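3.2 配置シートの設計

卓上で小物を並べる作業を観察していると、まず目につくのは、置き場所を決めるまでの短い迷いである。部品を手に取ってから卓面に下ろすまでの間、手は二度三度と位置を変える。この迷いは実に豊かな情報を含んでおり、本研究の出発点もそこにあった。予備調査の段階で Botond Deák が書きためた観察メモには、同じ部品がまったく異なる道筋を通って同じ場所に落ち着く例がいくつも残っている。読み返すたびに発見があり、このメモがなければ配置シートという発想には至らなかったと思う。

配置シートとは、卓面に敷く長方形の白い紙で、部品を置く領域を淡い輪郭線で示したものである。線の濃さについては長く議論した。初期の版では黒の実線を用いたが、線が強いと、参加者は部品を輪郭の内側に収めることだけに集中し、部品どうしの間隔や向きに注意を払わなくなる。Margit Sárközi の提案で線を段階的に薄くしていったところ、ある濃さを境に、置き方がにわかに多様になった。輪郭に沿わせる者、輪郭の中央に寄せる者、線をまたいで二つの部品を揃える者が現れ、分類の枠組みそのものを作り直すことになったのは嬉しい誤算であった。

用紙の向きも結果に影響した。長辺を左右に渡した場合、参加者は手近な端から順に部品を並べる傾向があり、列の途中で手が止まることは少ない。これに対し、長辺を奥行き方向に取ると、手前の部品が奥への動線に入るため、並べる順序を先に考える必要が生じる。本稿で扱う課題はすべて後者の向きで行った。順序の組み立てがそのまま置き方に表れるという点で、この向きは格段に面白い。

3.3 部品と卓面

部品は Plesau 社の試作キットから選び、色は青に統一した。色による手がかりをなくし、形と大きさだけで区別させるためである。大きな丸いつまみは厚みのある円盤の中央から短い円柱が立ち上がった形をしており、小さなペグとの大きさの差が一目でわかる。つまみは安定がよく、多少ぞんざいに置いても倒れない。一方、ペグは立てて置くには丁寧さが要る。この落差が課題に緩急を与えてくれる。

卓面は黒とし、背後にも黒い幕を下ろした。白い用紙の四辺がはっきりと浮かび、部品の青もよく映える。最初に使った木目の天板では、用紙の縁と木目とが混ざり、評定者の間で「用紙の内か外か」の判断が割れることがあった。黒に替えてからは、この種の不一致はほぼ消えた。単純な変更がこれほど効くとは予想しておらず、同様の課題を計画している方にはぜひ試していただきたい。

3.4 配置の記述

配置の評定には、Fadime Karakaya と Flor Henao が作成した6項目の記述表を用いた。項目は、用紙の縁との平行性、部品間の間隔、輪郭線との関係、立てるか寝かせるか、左右の偏り、奥行き方向の偏りである。各項目は5段階で評定し、判断に迷う場合は自由記述欄に理由を残すこととした。自由記述欄は当初おまけのつもりであったが、いまでは筆者らが最も楽しみに読む箇所になっている。

とりわけ興味深いのは、小さな部品の「組」の作り方である。輪郭線の内側に二本のペグを並べて立てると、その二本は一つのまとまりとして見え、離れた位置にある一本は独立したものとして読まれる。大きなつまみの近くにペグを立てた場合には、つまみが基準点となり、ペグがそれに添うように見える。部品の数が少なくても、用紙の上にはすでに近さと遠さの構造が生まれているのである。図4に、課題の途中にある配置シートを示す。奥につまみとその手前に立つ小さなペグがあり、左半分の輪郭内には二本のペグが並ぶ。

なお、評定の対象は用紙上の部品の位置関係に限り、動作の速さは扱わない。速さを測り始めると、並べ方のもつ細やかな違いがたちまち見えにくくなるためである。Irén Szénási の助言により、評定者には時間に関する情報を一切渡さないこととした。

図4 課題途中の配置シート。用紙の右下寄りでは、手指が小さな青い物をつかんでいる。 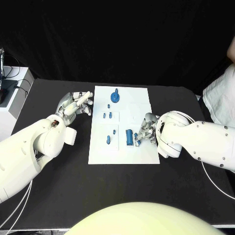
4 結果

4.1 間隔の取り方

間隔の項目では、部品の大きさに応じた明瞭な違いが認められた。つまみの周囲には広い余白が取られやすく、ペグどうしは互いに寄せて置かれることが多い。輪郭線の薄い版でこの傾向はいっそう強まり、線に頼らずに部品どうしの関係から位置を決めている様子がうかがえる。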